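Rapport de projet — Étude du son hors champ dans le court métrage d'horreur à petit budget
Beatriz Salgado et Fitriani Chong
Remis le 4 novembre 2024

1. Objet

Le projet porte sur la place du son hors champ dans trois courts métrages d'horreur autoproduits : Grorkent, Pelupessy et Stomelska. Les trois films ont été présentés en juin à la séance de minuit du ciné-club Alley. Nous cherchons à établir si la source d'un bruit menaçant est montrée au spectateur, et à quel moment du récit.

2. Corpus et méthode

Chaque film a été visionné deux fois, une première fois avec l'image, une seconde fois sans. Nous avons relevé 34 occurrences de son hors champ, définies comme tout bruit diégétique dont la source est absente du plan en cours. Les voix off et la musique d'accompagnement sont exclues du relevé. Une occurrence est dite « résolue » lorsque la source apparaît dans un plan ultérieur, « ouverte » dans le cas contraire.

Les relevés ont été faits séparément par les deux auteures, puis confrontés. Les désaccords concernent surtout Stomelska, où le mixage superpose la pluie et des coups sourds qu'il est difficile d'attribuer à un personnage. Ces passages ont été réécoutés au casque avant d'être classés. 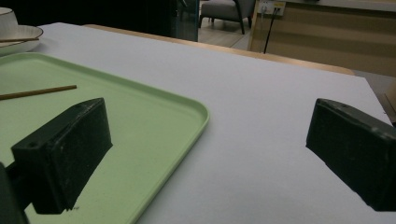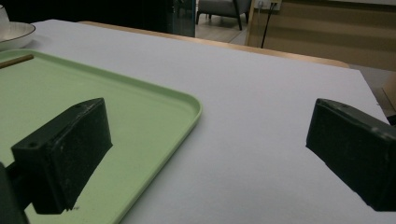
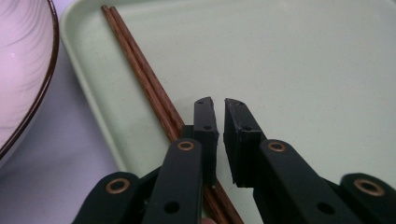 Plateau vert menthe sur les trois vues ; baguettes en bois sur la dernière.

3. Résultats

Dans Grorkent, la majorité des occurrences est résolue dans la scène même où le bruit est entendu. Le procédé reste classique : bruit, regard du personnage, contrechamp. La peur repose sur le délai entre le deuxième et le troisième terme, que le montage allonge à chaque reprise.

Pelupessy procède autrement. Le grattement entendu dès le générique revient dans la cave, puis dans la voiture, sans que sa source soit jamais montrée. Le niveau sonore baisse d'une scène à l'autre — ce que nous n'avions pas perçu au premier visionnage.

Stomelska occupe une position intermédiaire. Les bruits de la première moitié sont expliqués par le père ; ceux de la seconde restent ouverts, y compris celui du dernier plan.

4. Contraintes de production

Le dossier de presse de Pelupessy indique un budget de 3000 euros, postproduction comprise. Une créature visible aurait supposé maquillage et prothèses. Le choix du hors champ a donc une part économique, mais le dossier ne permet pas d'en mesurer le poids exact. Les deux autres films ne communiquent aucun chiffre.

5. Limites

Le corpus est réduit et la notion de source reste discutable pour les sons retravaillés au mixage. Les copies de visionnage étaient en stéréo ; toute remarque sur la spatialisation serait à vérifier sur les versions projetées en salle. La grille de relevé figure en annexe A, la liste des plans cités en annexe B.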